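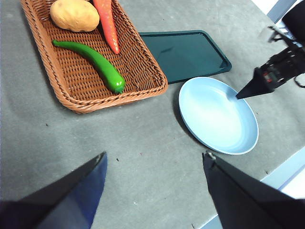

Keeping Vegetables Happy Through the Winter

November is when I get properly excited about storage, which my family find very funny. The allotment has been cleared, the kitchen smells of earth, and every shelf in the back porch has something on it! If you've only ever kept your veg in the bottom of the fridge, do give some of these a go.

Potatoes first. They want to be dark, cool and able to breathe, so get them out of the plastic bag the minute you're home. A paper sack with the top folded over is ideal, and an old pillowcase is nearly as good (dark colours are best). Don't wash them until you're ready to cook. Brush off the worst of the mud with a dry nailbrush and leave the rest on.

Go through the sack every couple of weeks and take out anything soft. One bad potato will spoil its neighbours, and you'll smell it before you find it. A few small sprouts can be rubbed off and the potato used as normal, but if it's gone green all over, throw it away.

Onions hate company. Keep them well apart from the potatoes, somewhere airy. I plait mine, badly, and hang them from the curtain pole in the porch. Francine Grewal on the next plot drops hers into the legs of old tights with a knot between each one and snips them off from the bottom as she needs them. It looks ridiculous and works a treat!

Carrots are my favourite because you can do the sand box. Twist off the leafy tops, lay the carrots in a wooden crate so they aren't touching, cover with barely damp sand and carry on in layers. Play sand from the garden centre is fine. I put down over 60 last autumn and we were still pulling out crisp ones when the daffodils were up.

If you haven't room for a crate, wrap carrots in a slightly damp tea towel and put them in the fridge drawer. Limp ones perk up beautifully after an hour standing in cold water.

Squashes and pumpkins like it a bit warmer than you'd think. A spare bedroom is lovely for them. Leave a good stub of stalk on, wipe them over with a dry cloth and sit them on newspaper, turning them now and then. Never carry one by its stalk, as I learnt on the stairs.

A word on baskets. Wicker is marvellous for things you'll use that week, as the air gets through, but mud works its way into the weave. Turn the basket upside down and tap it hard outside, then go over it with a dry paintbrush. If it still looks grubby, wipe it with a cloth wrung out in warm soapy water and dry it away from the radiator.

Next month, beetroot, and Vanderleia Brito's pickled red cabbage, which I've been begging her for since the Jandcombe show!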